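Paper records: how long do you keep them, and in what?
Home & Household > Getting Organized
12 replies

drumley_dan
OK so I need a reality check from people who are better at this than me. My mother-in-law moved in with us in June and brought her paperwork with her, and between hers and ours I have now got a paper problem. Tax returns, insurance, a warranty for a dishwasher two dishwashers ago, every vet bill for a cat who died before I met my wife. I cleared out one cabinet to be The Paper Cabinet and I'm trying to decide between folders and those closed plastic document boxes.

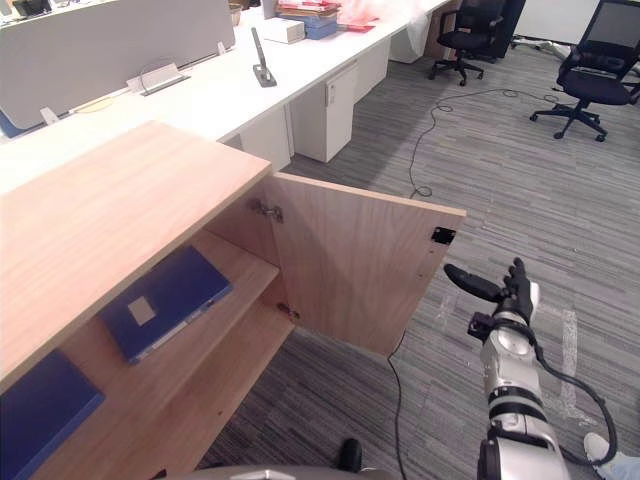
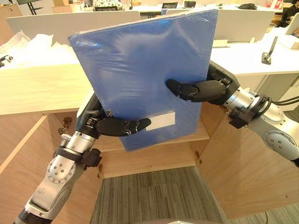
My wife says get one system and stick to it. I say different papers want different things. A binder is great for stuff you flip through, but the closed box is nicer for things you touch once every ten years, like the deed. And then how long do you keep any of it? I've read seven years, three years, forever, and "scan it and burn it," and every single person sounded completely sure.

stavros_o
Three years for taxes if it's all simple, seven if you have anything odd going on. I keep mine seven and sleep fine. Returns themselves (the form, minus all the backup) I keep forever, they're thin.

I'm with your wife on one system, sorry. I had folders AND boxes AND an accordion thing and I spent a whole Saturday hunting for a car title that was in the accordion thing.

lyimo_akinyi
Binders all the way! I have one per person plus one for the house, and it has changed my life, my husband is sick of hearing about it. The house one has the furnace, the roof, paint colors for every room (with a dab of the paint on the page, do this!), and the name of the plumber who came out on Thanksgiving. When we refinanced I just picked the thing up and took it with me.

Only thing I'd say is don't hole punch originals. Use the sleeves. I punched a birth certificate and the lady at the passport counter gave me a look I still think about.

Remig_C
Going to disagree with the binder crowd. Binders look great for a year and then you stop punching and sleeving, because it's a chore, and there's a pile on top of the binder. I did exactly this. Twice.

What works for me is dumber. One box per year. Paper comes in, paper goes in the box, no sorting at all. If I need something I know what year it was and I dig for five minutes. At New Year's I start a new box and shred the oldest one. The forever stuff lives separately.

lyimo_akinyi
@Remig_C no sorting AT ALL? I got itchy reading that

Remig_C
None. I added up what I needed to find last year and it was 2 things. I'm not spending an evening a month filing so I can save ten minutes a year.

dragica.k
That's fine until somebody else has to find things. When my dad was in the hospital I had to find his supplemental policy and he had the exact system Remig has, except he didn't always remember which year. It took me most of a night. I'm not saying this to be dramatic, I'd just really ask everybody in here to write one sheet of paper that says where things are. Policy numbers, bank, who to call. Tape it inside the cabinet door, or tell two people where it is.

Dan, since your mother-in-law is right there in the house, sit down with her and do hers first. It's a nice afternoon if you bring cake. You'll hear some stories too.

drumley_dan
dragica that's a really good point and I'm sorry about that night. She'd love the cake part. She already told me the dishwasher story.

So do we all agree the cat bills can go?

stavros_o
Cat bills can go.

lyimo_akinyi
Keep one with the cat's name on it. For your wife!!

Dalia_EF
I used to work the front desk at a small accounting office in Ehlers, so I saw how everyone's paper showed up (grocery bags, mostly). My two cents:

Keep forever: birth, marriage, divorce, death, adoption and military papers, wills, and anything about a pension.
Keep as long as you own the thing, plus a few years after you sell: house purchase papers, receipts for big improvements, car titles.
Keep a year or less: utility bills, pay stubs once they match your W-2, bank statements you can get online.

People forget the improvements one. We had a client sell a house and she couldn't find paperwork for the new kitchen, and it mattered for her taxes. So Dan, if you've put on a roof or windows, that goes in with the deed.

Also ask your own tax person, states differ.

Remig_C
Dalia's list is good. I'd add: check whether your bank really keeps statements as long as you think. Mine cut me off at a couple of years and I only noticed when I needed an old one.

stavros_o
What about scanning? I started with my phone and have 821 files that all have names like Scan (44). I can't find anything in there either, so I basically have Remig's box but on a computer.

Dalia_EF
Name them when you scan them or don't bother, is my feeling. Date first, then who it's from, then what it is. Do five a night in front of the TV. And a scan is nice for a backup but for the originals with a raised seal you want the paper in hand.

dragica.k
Agree, and keep the seal ones somewhere dry. Not the basement! My cousin in Drumley lost a whole drawer when the sump pump quit.

drumley_dan
We're in Drumley too, so basement is out, noted. Papers stay upstairs.

Alright, here's where I've landed, tell me if it's dumb. Binder for the house, because I want the paint dabs. Closed box for the forever papers. One of Remig's no-sort boxes for everything else with the year on it. Sheet from dragica taped inside the door. My wife read this over my shoulder and says that's three systems.

stavros_o
It is three systems.

Remig_C
Let the man live. It's two if you don't count mine, and mine barely counts.

lyimo_akinyi
Get the sleeves that open at the top, the side ones snag. And label the spine in big letters or your mother-in-law won't be able to read it from a chair, mine made me redo all of them.

drumley_dan
Top loading, big letters, got it. Shredder question next, I have 900 pages of phone bills from her old apartment and my little shredder quits after a handful. Is it worth paying a place to do it?

Dalia_EF
Yes. Check if your bank or credit union has a free shred day first, lots of them do one in spring. Otherwise an office supply store will charge by the pound and you'll be done before lunch.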